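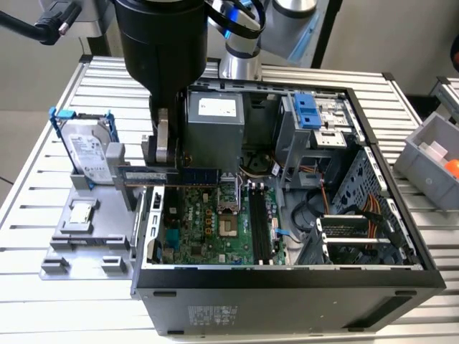 Readers who rang the Rurkari repair line after our April piece wanted to know whether an old desktop was worth opening at all. The owner of the Sturninness workshop thinks it usually is. "Memory is the first thing I look at," she said. "You hold it by the edges and you don't force it."

She charges 24 for a check and 29 if parts come out – the parts are extra. Towers are laid on their side for the work. "Standing up, they wobble," she said. Two slots are enough for most people, in her view.

Home News Repairs Contact

Recent items
Nonum opens Saturday counter
Rweyemamu spares list updated
Which cables to keep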